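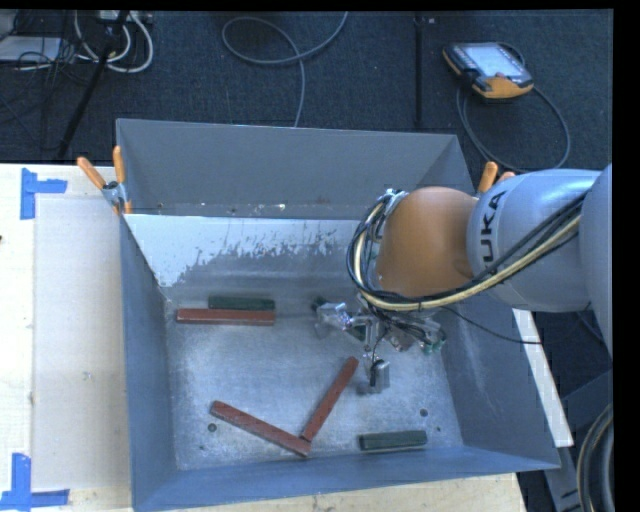 Okoro

Testers wanted for a bin-picking kit (paid, short term, Stitley)

Kernside is looking for nine people to spend two days each trying to get useful work out of the Wirkusus bin-picking kit. You'll be paid a flat $500, half at the end of your first day and half at the end of your second. You don't have to like the kit to get the second half. I'd almost prefer that you didn't, but I'll try to keep that to myself while you're in the room.

What we do

Kernside reviews automation gear for small shops, the kind of place that has one or two people on the floor and can't afford to buy the wrong thing. Readers pay for the reviews. Makers don't, and they don't see them before they go out.

The kit

Wirkusus is sold as a retrofit for an arm you already own. You get a gripper assembly, a box that runs the software, a bundle of cables and a printed guide. The promise is that a person with no robot background can have parts coming out of a bin before lunch. The brochure says 343 picks in a row without a miss. It does not say what was being picked, how the parts were lying, what kind of bin they were in or who was standing next to it. I wrote and asked. I got a very friendly reply with the same brochure attached.

So I want to see it done by people who don't work for the company.

Our setup is plain. There's an arm, an open metal bin with a scuffed floor, clamps on the rim, and rectangular blocks in dark green and reddish brown. Six blocks at a time is enough to be annoying. When two of them lie side by side with their long edges together, there isn't much room for a finger to get in between, and a shiny worn floor is the sort of thing vision systems have had trouble with for as long as I've been writing about them. Wirkusus says neither of these is a problem. Maybe so. Blocks are still about the kindest shape you could hand a gripper, and if the kit can't cope with blocks I don't see much point in moving on to castings.

What you'll do

On day one you get the guide and the kit, and you set up a picking job from the start. The arm will already be mounted and the safety checks done. Everything after that is yours: connecting, teaching, calibrating, whatever the guide tells you to do. I'll be at the next table. I will stop you if you're about to hurt yourself or the arm, and otherwise I will say very little. Please don't take it personally. If you get stuck, you can contact Wirkusus support the way a customer would, and we'll log how long they take to answer and whether the answer was any use.

On day two you run the job you set up. You load the bin by hand, start the cycle, and write down every pick, every miss, every dropped block and every time you had to step in. Stepping in counts. If you nudge a block out of a corner with a stick, that goes on the sheet, even if it took you a second and you'd have done it without thinking in your own shop. I have read too many reports of "unattended" running where a fellow with a stick was never mentioned.

You load the blocks the way they fall. No neat rows, please. The guide has a page on "recommended presentation of parts" and you may read it, but I'd like it ignored for the first half of the day and followed for the second, so we can see how much of the result comes from the page.

At the end of each day there's a written form and a short talk. The form asks what you did, where you got lost, and whether you'd spend your own money on this. The last question is the one I care about most.

Who we want

People who work with their hands or run a small operation. Packing, machining, cabinet work, farm supply, a print shop, a school workshop, anything along those lines. You should be fine reading a technical guide in English and comfortable using a touch screen. You need to be able to stand for a good part of the day and lift a box of parts.

For six of the places we want no robot experience at all. The other three are for people who have programmed or maintained an arm at work, because I'd like to know if the kit is truly easy for beginners or only easy for people who already know what the guide leaves out. Tell us which group you're in. Please don't play down your experience to get into the bigger group – it shows within minutes when someone picks up the pendant.

We can't take anyone who works for Wirkusus or sells its products, or who has put money into the company. The same goes for its competitors. If you've already posted an opinion of the kit somewhere, good or bad, mention it. It may not rule you out.

Hours, pay and so on

Both days run from 9 in the morning to late afternoon, with lunch on us. Your two days don't have to be back to back, but they have to fall in February. The $500 is for the two days together and covers your travel too, so if you live a long way from Stitley do the sum before you apply. If the kit breaks on us and your second day is called off, you still get the full amount.

You'll be asked to sign a form saying you won't publish your own results until our review is out. After that you can say whatever you want to whoever you want. Your name won't be in the review unless you ask for it to be. We may quote your form word for word, swearing included.

Things I can't promise

I can't promise it'll be interesting. There will be stretches where the arm sits still while you hunt through a menu. I can't promise that you'll learn a skill anyone will hire you for, whatever the back of the box says about "future-ready operators." I also can't promise a bad review. I've been wrong about these kits before, once in print, and if nine strangers get clean runs out of a bin of loose blocks then that's what I'll write.

How to apply

Send a few lines to the Kernside testing desk through the contact form on this site, with "Bin test" as the subject. Say what you do for a living, which group you belong to, and which part of the month suits you. Then tell us about a machine or tool that was sold to you as easy and wasn't. No résumé, please. We'll answer everyone, including the people we turn down, and places will be filled as good replies come in.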